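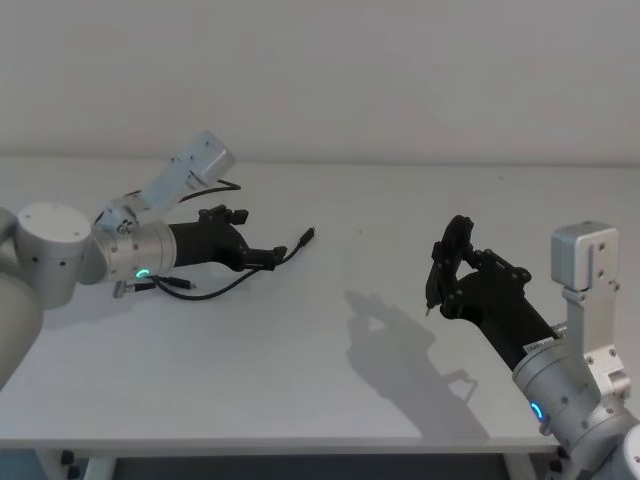

The Grindeck 12 is a corded orbital sander for tabletops, shelves and cabinet doors. It takes 5-inch hook-and-loop discs and comes with a 13-foot cord. A wide surface like the white tabletop against the gray wall is where it saves the most time over hand sanding. Start with a coarse disc only if old finish is coming off – otherwise go straight to fine.

Discs are sold in packs of 25. Plimico discs also fit.
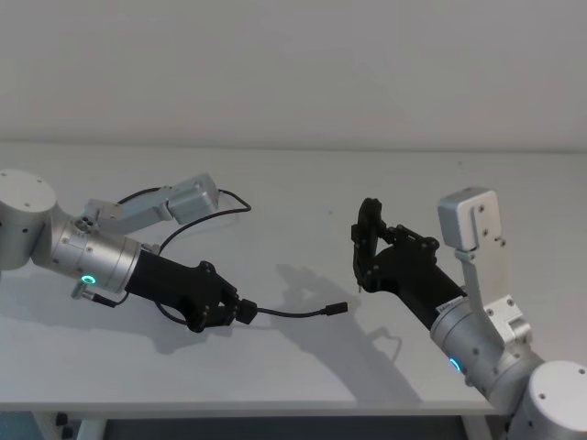

Lazaridis Tool Catalog, p. 20

In the box: sander, dust bag, one disc of each grit. The dust port fits a Vuvport hose. Replacement pads ship in December.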